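Jornida Community Help
Home > Food and Kitchen > Storing fruit and vegetables

Sorting and storing the fruit and veg when you've no worktop to speak of
Posted by Estela Cisternas, March 20, 2025
966 views

Hello everyone, I've been reading along on here since February and have finally plucked up the courage to write something myself, so please forgive me if it goes on a bit.

I moved into a one-room flat in Prurura and I love it dearly, but the kitchen end is a sink, two rings and a strip of worktop that is full as soon as the kettle is on it. So when I bring my fruit and veg home from Uchida (the greengrocer by the bridge, a lovely shop) I do all my sorting on the bed. I spread a big plastic sheet over the bedding, tip everything out and go through it properly before any of it is put away. My grandmother used to do the same on her dining table with an oilcloth, and I find it rather peaceful, I must say. You get a good look at everything, and you remember what you've bought, so you're less likely to find a sad courgette at the back of the fridge later on.

What I can't get right is what happens next. The greens flop before I've got round to them. I've had plums go from hard to wrinkled without seeming to stop at ripe in between. Tomatoes I was brought up to keep out of the fridge, but my neighbour keeps hers in it and says I'm being old-fashioned. And I've no idea whether citrus and tomatoes ought to be sharing a tray, or whether the fruit should be on its own altogether.

My other question is about the sheet itself. It's the thin crinkly sort and it never lies flat, so anything round goes for a wander the moment I lean on the mattress. I've taken to putting the greens and the carrots on plates, which helps with those, but I haven't enough plates for the whole shop! Is there something better I could lay down? It would have to fold up small and live under the bed.
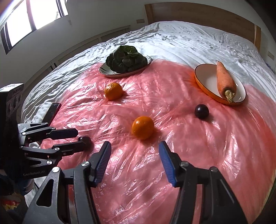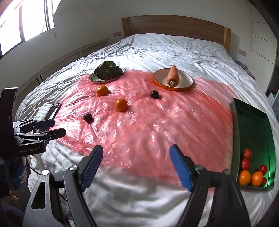
Page 2 of 30

The pink sheet does keep the white bedding clean, I'll give it that, and it wipes down nicely over the bath. I'd just like the sorting and the storing to join up a bit better. I have one small fridge with a single drawer, one shelf beside the window that gets the sun in the afternoon, and a cool corner by the front door where I keep my shoes (they could be moved). Any advice very gratefully received, however small.

With thanks,
Estela

marrowfat
Marked as helpful by the poster

Welcome, Estela! What a nice thing to come home and read. I lived in a bedsit for years and did my ironing, my letters and most of my pastry on the bed, so you're among friends.

I'll take the greens first as they're the ones in a hurry. If yours are bok choy or anything else with big soft leaves, they want to be the very first thing off the bed and into the fridge drawer. Don't wash them beforehand. Wrap them loosely in a barely damp tea towel, or kitchen paper if you have it, put that in a bag with the top left open, and they should stay perky for several days. If they've already flopped, stand the cut ends in a glass of cold water for half an hour and they'll often come back to you. Wash them when you're ready to cook.

Carrots go in the same drawer. If they come with their leafy tops on, take those off as soon as you're home, or they'll draw the moisture out of the root and leave you with something you can tie in a bow. A carrot that has gone bendy isn't lost, by the way. Put it in a tub of cold water in the fridge overnight.

Plums: leave them out until they give a little near the stalk, then move them to the fridge and eat them over the next few days. I think yours have been sitting in that afternoon sun, which would wrinkle anybody. The corner by the door sounds much kinder, so yes, I'm afraid the shoes will have to go.

Tomatoes I'd keep out while they finish ripening, stalk end down, in one layer so they aren't leaning on each other. Once they're properly ripe and you can't get to them, the fridge will hold them for a little while. Take them out a good hour before you eat them and the flavour is much better. So you and your neighbour can both be right.

Oranges and mandarins are easy-going. They'll sit happily in a bowl in a cool spot for a week, longer in the fridge. They can share a tray with tomatoes for a day or two and come to no harm, but do look underneath every so often. One mouldy mandarin will take its neighbours with it, and it always seems to be the one at the bottom.

The thing I would keep apart is the greens from the ripening fruit. Ripe plums and tomatoes give off a gas that turns leaves yellow before their time. With a single drawer you could let the greens and carrots have that, and put your ripe fruit up on a shelf in a lidded tub. I use Dadon tubs with a folded bit of kitchen paper in the bottom, but any tub will do.

Do let us know how you get on!

Pegbag

For the sheet, get a metre or so of wipe-clean tablecloth fabric, the kind with a soft fleecy back. The back grips the bedding and the front is heavy enough to lie fairly flat. Roll it up, don't fold it, or you'll have creases for ever. A rolled one will slide under a bed very well. And for the round things use a tray with sides, or the lid of a big storage box turned upside down. I've got a baking tray with a tea towel in it and nothing gets away from me.

tinlid_and_co

just put it all in the fridge, mine all goes in together and its fine. bananas too

Estela Cisternas

Oh, thank you all so much, I didn't expect such kindness. The shoes have been moved and the plums are in the corner by the door as I type. I'm going to look at tablecloth fabric when I'm next in town. Pegbag, do you remember if yours smelled strongly when it was new? It would be on my bed, and I'm a bit funny about that sort of thing.

Pegbag

A little. I hung it over the shower rail with the window open for a couple of days and it went off.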